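Preparing a Household Table Layout for Robot Handling Trials

31 Jul 2021
By Yamuna Nair, Trial Practice Office, Grovmont

This procedure sets out how a table of household objects is to be prepared, checked, recorded and cleared at all Grovmont sites where robot handling trials are carried out. It replaces the two-page note issued in May. Operators who were trained under the earlier note should read the sections on color, moving parts and the layout sheet in full, as those have changed the most.

The procedure covers tabletop work with objects that can be lifted in one hand. It does not cover floor trials, heated items, glassware or anything with a blade. Those are handled under the Pradodora safety rules, a copy of which is held by each site lead.

Before you start

You will need the table cover assigned to the station, the object crate, a blank layout sheet, a soft tape measure, a cleaning cloth and the object register. The register lists the 200 items currently approved for use. An item that does not appear in the register may not be placed on the table, even for a short practice run. Requests to add an item go to Talha Farooqui and are normally answered within three working days.

Check that the arm is in its parked position and that the motion enable switch is off. The key stays with the person laying out the table until the layout has been signed. Where two people share a station, the key is not passed by hand from one to the other. It is returned to the hook and taken from the hook, and both actions are entered in the station log.

Wash your hands, or put on clean gloves, before touching the crate. Residue from hand cream has been a regular cause of slipped grasps on smooth plastic, and it is difficult to find afterward.

Step 1. Fit the table cover

Lay the cover so that it hangs over the front edge of the table. Line up one printed or woven line with the front edge where the cover has such lines. Smooth the surface outward from the center with the flat of the hand.

Small ripples are accepted. Tables in homes are not perfectly flat, and covers are not to be pinned, taped or ironed on the table. A fold high enough to tip an object is not accepted. If you are unsure, stand the narrowest item from the crate on the fold and let go. If it leans, smooth the cover again.

Printed lines on a cover are an aid to the person placing the objects. They are never to be used as a measure of distance. Position is measured with the tape, from the front left corner of the tabletop, and written down in centimeters.

Step 2. Choose the objects

Draw between five and nine objects from the crate. The layout must include the following:

- at least one container that a smaller object could be put into
- at least one object with a hinged or folding part
- at least one soft, flexible or crinkled package
- at least one object with an uneven outline
- at least one object with plain, flat faces

A single object may meet more than one line of this list. Do not choose objects because they look well together. The draw is meant to give ordinary mixtures, including food next to cleaning tools, as one would find on a kitchen table in the middle of a busy day.

Food packages are used unopened and are discarded when a seal fails. Fruit, whether fresh or molded, is listed in the register under two separate codes. Write the correct code on the sheet. A later reader cannot be expected to tell the two apart from a picture, and the handling force limits are different.

Step 3. Place the objects

Place the largest object first, and place it toward the back. Tall objects at the front hide what stands behind them and oblige the arm to travel higher than it needs to.

Place the remaining objects one at a time. Leave an open working area toward the front and middle of the table. The open area must be large enough to set down the largest object in the layout without touching another. Objects may stand near the left and right edges, and a handle or corner may lie close to the edge, but no object may have more than a third of its base unsupported.

Partial overlap is allowed and encouraged. One object may stand in front of another or partly under it, provided that each can be removed without lifting the other. Stacking is treated as a separate type of layout and uses the yellow sheet.

Do not turn labels toward the operator's side on purpose. Set each object down as it comes out of the crate, and correct it only where it would roll or fall.

Step 4. Set the moving parts

Lids, hinged flaps and folding legs are to be put in a definite state. The permitted words are "open," "closed," "folded" and "extended." The words "ajar" and "partly open" were allowed under the earlier note and are withdrawn. Readers understood them in different ways, and a run started from one reading could not be repeated from another.

Move each part by hand to the end of its travel and release it. If it does not stay where it was left, the object is withdrawn from the layout and marked for repair. Do not prop a lid with tape or wire.

Step 5. Check for low contrast

Look at the table from the operator's standing position. Note any object whose color is close to that of the cover. Such objects are allowed, and should not be exchanged for brighter ones, but they must be marked "LC" on the sheet. The reviewer uses the mark to decide whether a missed grasp should be put down to the planner or to the conditions of the run.

Shiny wrapping and glossy plastic are marked "R" for reflection. Overhead lights are left as they are. Station lamps are not to be moved to remove a highlight.

Step 6. Complete the layout sheet

Enter the station, the cover code and the operator's initials. For each object, enter the register code, the position of its center, its state where it has moving parts, and any LC or R mark. Loose items that form a single object, such as a bunch or a bundle, take one line.

Write in ink. An error is struck through once and initialed. Gavin Lennox, who reviews the sheets for the Vidton site, has asked operators to stop using correction fluid, and the same rule now applies everywhere.

Step 7. Take the layout picture

Take one picture after the last object has been placed and before the switch is turned on. It should be taken from chest height at the operator's position. It is not necessary for every object to be complete in the picture, but each one listed on the sheet should be recognizable. Do not rearrange the table to improve the picture. If an object is moved for any reason after it has been taken, take another and void the first.

Step 8. Hand over and run

The second operator reads the sheet aloud and the first operator points to each object in turn. When both agree, both sign, and the switch may be turned on.

Stay outside the marked floor line while the arm is enabled. If an object falls, press the stop button and wait for the arm to come to rest. Do not reach in to catch it. The run is closed at that point, even where the fallen object had no part in the task.

A layout may be used for no more than 20 runs. After that it is cleared and a new draw is made. The limit was 64 under the earlier note, and Ynyr Yorath's review of the Shetty series found that operators had begun to correct the layout from memory well before reaching it.

Clearing the table

Turn the switch off and take the key. Wipe hard objects with the cleaning cloth before returning them to the crate. Shake crumbs from the cover away from the arm base. Put food items in the sealed box and check their dates. Sheets are filed by station and kept until the 3000-run review, after which Mohandas Marar will advise sites on which may be destroyed.

Damage of any kind is reported on the same day. A cracked rim or a bent wire edge may seem minor, but it changes how the object is gripped and can mark the finger pads.
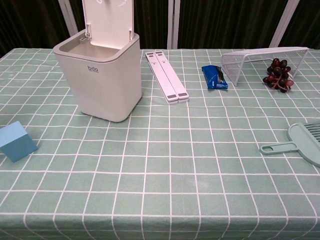
The remarks column of the sheet is for matters that the codes do not carry, and it should be filled in before signatures are given. Short, plain entries are preferred. For the white bin with its lid raised, "lid open, toward back of opening" is enough. The white stand lying on the cloth is entered as "folded," with a note of the direction in which it runs, and the grapes are entered as "in front of rack, partly under." The pale green dustpan takes the LC mark against the green cloth, and the blue packet takes the R mark for its wrapping. The clear stretch of cloth between the blue cube and the dustpan is entered as the working area. Entries that need more room are continued on the back of the sheet, with the line number repeated and both sets of initials beside it.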